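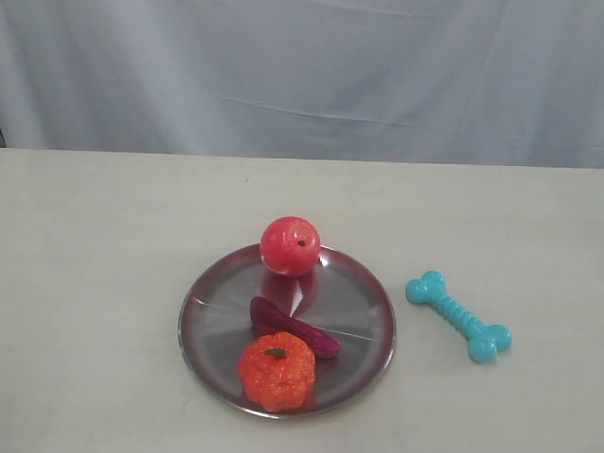 Notebook, Udbridge bench, March
Work on the cell rules, draft 2

Started 9:40. Toy food set on the bench: steel plate with apple, pumpkin and the purple one, bone on the table to the right of it. Purpose today is to get the handling rules for the Thevar tasks down to something a new operator can follow without asking. The old sheet from Brurno was written for a caged cell and half of it doesn't apply to us.

Rules as they stand after this morning:

1. Table and backdrop get checked before the first run. Wipe the top. Leave the cloth alone once it's hung. Creases are fine, but don't re-hang it between runs of one set, or we end up with two backgrounds under one label.

2. Layout goes in the log before the arm is enabled. Write what is on the plate and what is off it. "Usual layout" is not an entry. I found 14 of those in the February log and had to throw those runs out.

3. Hands out of the work area before enable. The operator says "clear" out loud even when alone. Felt silly for a day, then it stuck.

4. Approach speed is capped at 200 mm/s anywhere over the table, and drops again for the last bit of the descent. Still need to write the lower number into the config so it isn't typed in by hand.
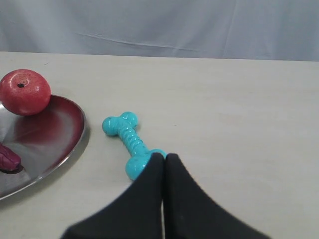 5. Contact with the object is not a grasp. Mark a grasp only after the lift, with the object clear of the table. The bone is the worst for this. The fingers can come down on the end knob and look right from the wrist view with nothing actually held. If it isn't clear from the wrist view, check the other camera before labeling. If it's still not clear, label it "unknown" and move on. Evov asked whether unknowns could be folded into fails. Told them no, keep them separate.

6. Three failed tries on the same object and the run ends. Don't nudge the object by hand to help. If it does get touched, stop, note the time, start a new run.

Had a long back and forth over whether a slip during transport counts as one of the 3. Decided yes. Same counter, different code in the notes column.
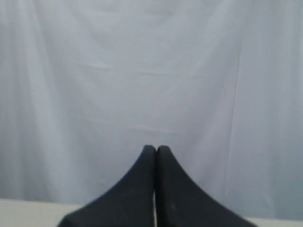

7. Fingers closed and empty for any free move. Open fingers catch the cloth if the arm goes too far back. Limit plane goes in front of the backdrop, measured from the table edge and not from the cloth, which moves.

8. Wrist camera view gets looked at through a full sweep before each set, including the directions nobody works in. Anything behind the table that shows up in the sweep is either moved or written down. This one is new. The old sheet only asked for a check at the start pose.

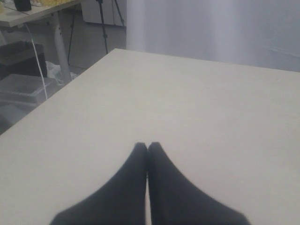 Floor items on the far side should be part of that same check. Tripod legs, cables and bags all count. I'd like tape on the floor for the tripod so it goes back to one spot. A hanging cable should be tied up to the table leg, and bags go in the trash at the end of the set.

9. Stop button within reach of whoever is running. Test it at the start of each shift and initial the sheet.

Open:
- lower descent speed, see 4
- finger covers: how worn is too worn? Need a rule, maybe by run count
- rule 8 takes a while, see if it can be a saved motion
- send draft 2 to Thevar when 4 is filled in

Stopped 12:15. Arm parked, power off, objects back in the box.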